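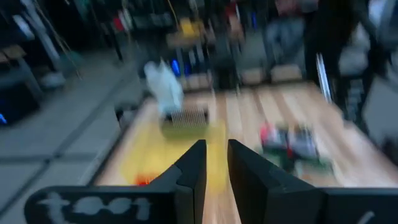 Wrist camera detections land past the object when the arm is moving, fine when it's stopped

Posted in Clegg Help > Arms and Grippers > Software

slowpoke_arm

Hello all, and thank you in advance to anyone with the patience to read this. I have been going around in circles with it since Wednesday and I would love some fresh eyes.

I help out with a tabletop pick setup at the Tristside workshop. It's an ordinary two-finger gripper with a small camera at the wrist that looks out between the fingers, over a wooden table. The things on the table change from day to day, because that is the whole idea (we want the software to cope with whatever people leave there). Lately it's been a rectangular brush, a big piece of something bright yellow, a soft white thing, and a little crowd of small colorful bits off to the right that are close enough together to be a nuisance. There are cardboard boxes along the far edge, and the items are meant to end up in those.

The software side goes like this. The arm controller is Brulterus, which publishes joint states at 500 Hz. The camera runs at 20 frames a second. My own script takes each frame, runs the detector, looks up where the camera is, and turns the detection into a point on the table. That point goes to Culen, which plans the path down and closes the fingers. I'm using Culen more or less out of the box and haven't changed its defaults.

If I stop the arm over the table, take one frame and then plan, everything is lovely. The fingers come down on either side of the brush every time. But if I let it detect while it's still sweeping forward over the table, so that it doesn't have to stop and think, the point comes out too far along. The fingers come down beyond the thing they were after. With the brush I sometimes get away with it. With the small things I never do, and in the cluster it will quite happily grab the neighbor of what I asked for.

Things I've already tried, so you don't have to suggest them:

I redid the hand-eye calibration, two times, on a flat board with the arm holding still at each pose. The error was tiny both times and the behavior did not change one bit.

I raised the detector's confidence threshold. That gave me fewer detections, and the ones that were left were just as wrong.

I averaged the last several detections together. This made it steadier, but steadier in the wrong place, and I think it may have been a little worse.

I slowed the sweep way down, and that did help. I'd rather not leave it there, because at that speed you could go make a sandwich between picks.

So is this a calibration problem that only shows up when moving, or is it the blur confusing the detector, or is Culen doing something with old data? I don't mind writing code but I'm self-taught and I may have missed something everybody else learned in their first week.

gripperdad

Blur. Your exposure is too long. Put a bright lamp over the table, drop the exposure as low as it'll go, and the detections will tighten up. I had the same thing and a lamp fixed it.

kettle_and_kinematics

Oh, I have a soft spot for this one, I lost most of a June to it. Please pull up a chair, this will be long — but I think you're closer than you feel.

The clue is in what you wrote about speed. Stopped, it's right. Slow, it's nearly right. Fast, it's wrong, and wrong in the direction of travel. A bad hand-eye calibration would still be bad when the arm stood still over the table, and you'd have seen it in your stopped picks. Blur on its own mostly makes a detection wobbly or makes it vanish, and it doesn't have much of a reason to push the point forward every single time. What does push it forward every time is pairing a picture with an arm pose from a little later.

Think about what your script is doing. The camera opens its shutter, the picture gets read out, sent over the cable, unpacked, and handed to you. Then you ask Brulterus "where is the wrist?" and it answers with where the wrist is now, because at 500 Hz it always has a nice fresh answer ready. In the meantime the arm has kept on going. So you take something the camera saw from back there and attach it to a camera that's up here, and the object gets carried forward by however far the arm moved in between. Averaging can't help, since every sample is off the same way.

There's a very cheap test before you write any code. Sweep over one object going forward and write down the point you get. Then sweep back over the same object at the same speed and write down that point too. If the two points sit on opposite sides of where the object really is, it's timing. If they're both off the same way, I'm wrong and you should go have another look at your calibration.

Assuming they do split, you want to measure the delay. What I do is this:

Tape one printed marker flat on the table and clear the other things off so the tracker has only that to look at.

Have the arm rock gently side to side over it, moving a single joint, smooth and slow, for a minute or so. A plain sine wave is perfect.

Log the marker's sideways position in the picture with the time your script received the frame. Log the joint angle with its own time. Make sure both times come from the same clock. If the camera is on a different computer from the controller, sort that out first or none of this will mean anything.

Plot the two curves on top of each other, flipping one if it comes out upside down, and slide the camera curve earlier until the bumps line up. However far you had to slide it is your delay. You can do it by eye the first time and then let a cross-correlation do it properly, but resample both onto the same fine time grid before you do, or your answer can only be as good as your frame spacing.

Once you have that number, keep a short history of joint states in your script (a second's worth is plenty). When a frame arrives, subtract the delay from its arrival time, find the joint states just before and just after that moment, and interpolate between them. Run forward kinematics on that, and use the result as the camera pose for the frame. Please don't subtract a fixed distance from the answer instead. It'll look like it works until the day you change the sweep speed.

If your camera driver gives you a real capture time, use that in place of the arrival time, as arrival times jitter when the computer is busy. Aim for the middle of the exposure and not the start, because the middle is where a smeared object looks like it is.

A few odds and ends while I'm here. Mask out the fingers! They move with the camera, so they stay crisp while the table goes by behind them, and any feature tracker will fall in love with them. If you have hand-drawn marks on yours the way many of us do, those are especially tempting little corners. I keep a fixed black mask for fingers open and another for fingers closed, and blend between them using the gripper width.

And on Culen, it has no way of knowing that your point is wrong. It plans to what it's given. But do check that the target you hand over is expressed relative to the arm's base and not the camera. If you give it a point in the camera's frame, it has to look up the wrist pose a second time, even later, and you get the same mistake stacked on top of itself.

None of this means you've been silly, by the way. The stopped case working so well is exactly what makes it so hard to suspect.

planner_at_heart

The answer above me covers the main thing and I agree with it. I'd like to add something about what to do after the timing is fixed, because I suspect the cluster of small bits will still give you trouble.

Even with good timestamps, detections made on the move are noisier than ones made from a stop. My setup uses the sweep only to decide where to look. It picks a candidate, moves to a spot above it, slows down for the last stretch, and takes a second look before it commits to closing the fingers. You don't need a full stop. Then I compare the second point with the first one, and if they disagree by more than half the width of the object I throw both away and sweep again. For something as roomy as a brush you can skip the second look if you're in a hurry. For small things lying close together I never would, as the wrong neighbor is only a finger's width away.

The lamp suggestion isn't bad either, it just fixes a different problem. Shorter exposure gives you cleaner edges, and cleaner edges will help the detector tell those small pieces apart.

Comments (5)

slowpoke_arm: I ran the forward and back test during lunch and the points split, one past the brush and one short of it! I have never been so pleased to see two wrong answers. Going to do the rocking test next.

slowpoke_arm: Back again. The delay came out at 51 milliseconds, which at my frame rate is one whole frame and a hair. I put in the joint history and the interpolation last night. Forward and back sweeps now agree with each other as well as I can measure with a ruler. I was also giving Culen camera-frame points, so thank you for that catch, I would not have looked there. Haven't tried the cluster yet.

kettle_and_kinematics: Wonderful news! Write that 51 down somewhere along with the camera resolution and exposure you measured it at. Mine changed when I switched resolution and I'd forgotten all about it.

gripperdad: ok fair enough on the timing. still say get the lamp

benchtop_beginner: Does this apply if the camera is on a fixed post looking at the table and only the arm moves? (planner_at_heart: For objects that are sitting still, no, since the camera pose never changes. You'd notice it again if you track the gripper itself in the picture.)

Related in Arms and Grippers

Brulterus joint states arrive in bursts, then nothing
How big should the lookup buffer be for a wrist camera?
Culen plans through the cardboard box every time
Masking the gripper out of a depth image
Two clocks, one robot: keeping computers in sync
Detector picks the wrong item when small parts touch
Best way to log frames and joint angles together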